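Vurnero House Residents' Association
Minutes of the August meeting, held in the lobby at 7:15 p.m.

Present: Kieran Costello (chair), Róisín Duggan, Simin Naseri, Ro-un Bang, Éabha Horgan (minutes)
Apologies: the resident of 316, by note under the door

1. Last minutes
Approved, after Mr. Costello asked that "shouted" be changed to "remarked."

2. Elevator
Bilgin have sent a second quote. It matches the first, with a new cover page. Ms. Duggan will ask what the cover page cost.

3. Fire safety
Ms. Naseri asked when the extinguishers were last serviced. A silence was observed. Ms. Naseri will book Steleck and circulate the date.

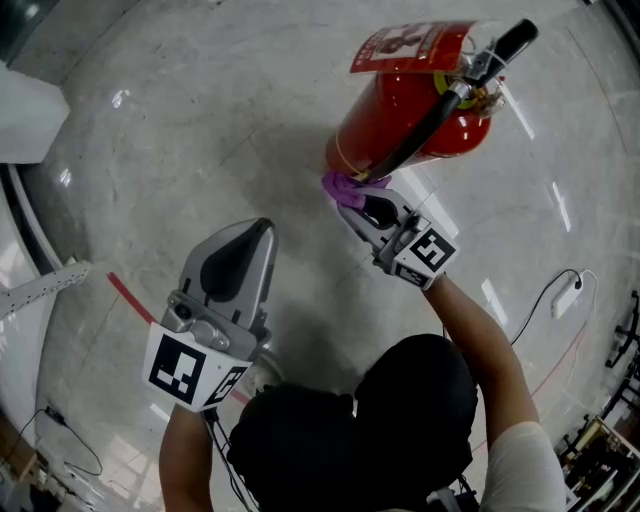
Item 3: extinguisher on the marble floor.

4. Bicycles
Mr. Bang again proposed a rack in the courtyard. Mr. Costello again favored "waiting to see." Asked what he hoped to see, he moved to item 5. The rack was approved 4 to 1, with a limit of $200.

5. Plant in the lobby
Discussion lasted 11 minutes. The plant stays. Ms. Duggan wishes it recorded that she finds it gloomy.

6. Any other business
The note from 316 was read aloud. It concerned the piano, and parts of it have been left out of these minutes.

Meeting closed at 8:40 p.m. Mr. Bang to bring chairs next time.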